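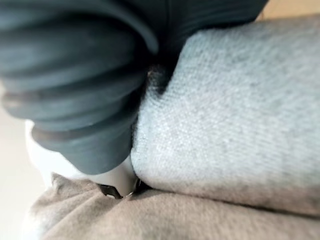 Hollness Knitwear Folding Set: README

What this is

A set of pictures of knitted clothes being folded, stacked and put away, with a plain text file of notes to go with them. It covers sweaters, cardigans, scarves and a few knitted blankets. There are 473 pictures in the current release. I keep the notes and answer the mail.

Why I doubt most folding sets

Most of the folding sets I've tried to use are T-shirts on a white table. A T-shirt lies flat and stays where you put it. A thick sweater doesn't. It springs back, the cuffs roll, and a stack of four leans over before you get to the fifth. If your method was tuned on T-shirts, I would not believe any number you report for knits until you've run it on knits.

I'd be just as careful with this set. It's small, it leans heavily toward winter clothes, and the folding style is whatever the folder was used to.

What's in the folder

pictures/ — the pictures, JPEG, numbered in no meaningful order
notes.txt — one line per picture, tab separated
garments.txt — a list of the 31 garments, with fiber content where the label was still readable
CHANGES — what moved between releases

Columns in notes.txt

picture number
main color (everyday words: grey, teal, cream)
surface (fine knit, ribbed, cable, fuzzy, can't tell)
state (flat, folded, stacked, bunched, can't tell)
remark (free text, often blank)

Please don't throw away the "can't tell" rows. At close range a ribbed cuff and a folded-over body can look very much alike, and a guess written down as a fact is worse than a blank. Release one had guesses in it. I took out the ones I could find.

Color

Don't trust it for anything fine. Dark teal, slate and navy were muddled in the first release, and Keir Nisbet and I still disagree on a good number of them. Where we couldn't settle it, the remark says "dark blue-green, disputed." Light grey is steadier, though shading in the lower folds can make it look like a second yarn.

Fuzz and marks

The garments weren't shaved or brushed beforehand. Stray fibers get a remark if they're easy to spot. A dark smudge on pale knit may be dirt or may be shadow, and the notes only say "dark mark" in either case.

The fold names

"Gruton fold" and "Cekora fold" show up in older remarks. The first is sleeves in, then thirds. The second is sleeves in, then a loose roll. The claim that rolling saves drawer space came with the original notes and I have never seen it tested. We measured nothing of the kind.

Suggested split

300 pictures for training, 170 for testing. The three left over are near duplicates and sit in the list marked "skip." Split by garment if you can — otherwise the same sweater ends up on both sides and your score flatters you.

Known problems

Scarves are underrepresented.
Two garments share a number in garments.txt (fix planned for November).
The Swanson blankets are noted as wool, but their labels were missing, so treat that as hearsay.

Corrections

Send the picture number and what you think it should say. "Looks wrong" with no number gets no reply.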